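Lenders Should Have to Show Their Books to the People Who Fund Them

When Clirach stopped paying withdrawals in July, most of its customers learned about it from a notice on the login page. The notice was two sentences long. It said that requests were under review and that balances were safe. Six weeks later the company filed for protection from its creditors, and it became clear that the balances were mostly claims on loans that had not been repaid in a long time.

I had a small amount of money there. I am not ruined and I am not writing to complain about my own loss. I signed the agreement and I should have read it more closely. What bothers me is that closer reading would not have helped much. The agreement described how loans were approved. It said very little about what happened to a loan once it went bad.

Companies like Clirach and its rival Luno are not banks. They raise money from ordinary savers, lend it to small businesses and keep the difference. They do not have deposit insurance, and they do not file the reports a bank files. Their advertising uses the word "savings" anyway, and it puts the rate in very large type.

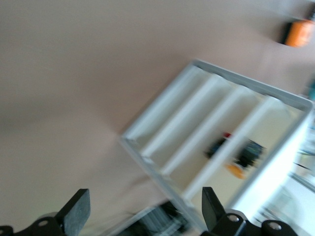

A divided tray. Customer money should be kept in separate compartments too.

The first rule I would like to see is separation. Money waiting to be lent should sit in an account the company cannot touch for payroll, rent or marketing. Clirach kept one pool for everything. Its filing says customer cash covered operating costs for nine months, and under the contract this may even have been allowed.

The second is regular disclosure of late loans. Lindico, which went under before Clirach did, extended overdue loans again and again so that they never counted as defaults. A loan that has been extended 3 times is a bad loan, and the people whose money is in it should be told so. A quarterly table would do the job.

The industry's answer is that this will cost too much and push small lenders out. Some would leave, I agree. Yokoyama, a smaller outfit that lends mainly to repair shops and restaurants, already publishes its late loans every quarter and has an outside firm hold its customer cash. It pays a lower rate than Luno does. I would take the lower rate.

State lawmakers have had a bill on this for over 2 years. It has been through one hearing and has not come up for a vote. Clirach's customers will be lucky to see part of their money back, and the same login pages are still taking new deposits at other companies tonight.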